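Light wood table, cloudy patches after wiping

Asked on Thursday

I have a Modilholm table with a light wood top. It gets used for everything - meals, packing parcels, small repairs. I wipe it with a damp cloth and a little dish soap, and lately it has started to look cloudy when the sun comes in from the side. There is no stickiness and no smell.

The grain is fine and wavy and runs at an angle to how I normally wipe, so I don't know which direction to go if I sand it. I keep a black oval tray on it and would like to stop using the tray as a cover-up.

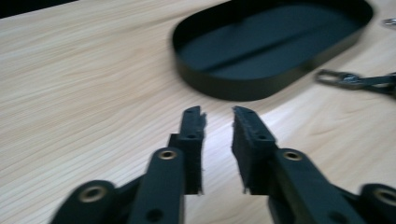 Teodor Kurek answered that he wouldn't sand yet. Soap film is the usual cause. Wipe it down twice with plain warm water, dry it right away, and leave it for 16 hours before you judge it. If the patches are still there, the finish is worn and you can put on a thin coat of hardwax oil. I use Uretti, others like Winby.

2 answers below

If you do sand, follow the grain, even if that means standing at the corner. Start at 320 by hand. Don't touch it with a machine.

20 people found this helpful

Had the same thing on a desk. Water didn't help, oil did. Put felt under the tray too - mine left a ring.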